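Print this page | E-mail this page

Clitavari Omo 102 - stage vocal microphone

Handheld dynamic mic for singers working small rooms. Jazz trios, blues nights, one-person shows with a piano and a bar stool. Tight pickup in front, drops off fast at the sides, so the drummer stays out of your ballad. Steel grille, on/off switch that locks. Ships with clip and zip pouch.

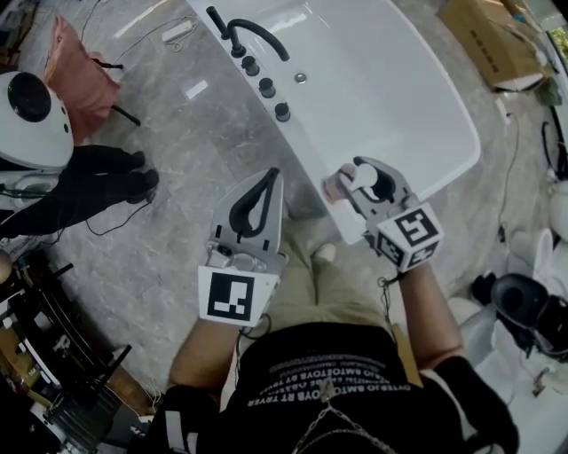 Page 45

What you get over the old Omo: a warmer low end, less harshness when you lean in on a loud note. Handling noise is down too. The capsule sits on a new rubber mount, same one as in the Dagdag instrument mic. Swap it yourself with a small screwdriver, no soldering. Spare mounts in stock, spare grilles back in May.

Cable not included. Any standard three-pin cable works. If your running more than one mic into a Vamari mixer, start with the gain at the middle mark and come down from there. Close singers will want the low cut on. Theater people usually leave it off - more body on spoken lines between the songs.

Batteries: none. Phantom power won't hurt it, doesn't need it either. 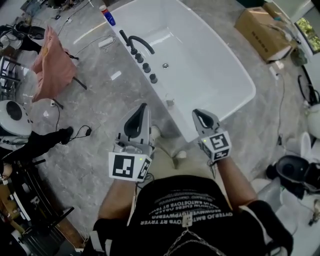 Stands and clips next. The Omo clip fits the straight stand and the short boom, both with the 3000 base (heavy, round) or the 1000 base (folding, for travel). Tighten by hand only. For singers who take the mic off the stand and hold it low against the body, watch your jewelry. A silver chain with a metal pendant, worn over the front of a black T-shirt, looks fine under lights but will knock on the grille, and the audience hears every tap. Tuck it in or tape it down. Same goes for rings on the switch hand.

Cleaning - unscrew the grille, take out the foam, rinse in warm water with a drop of dish soap. Let it dry all the way befor it goes back. Do not rinse the capsule.

Colors: black or champagne. Champagne is special order. Orders in by 21st November go out with a free spare foam. Returns accepted unopened, or opened if the foam is still sealed in it's bag.

Print this page | E-mail this page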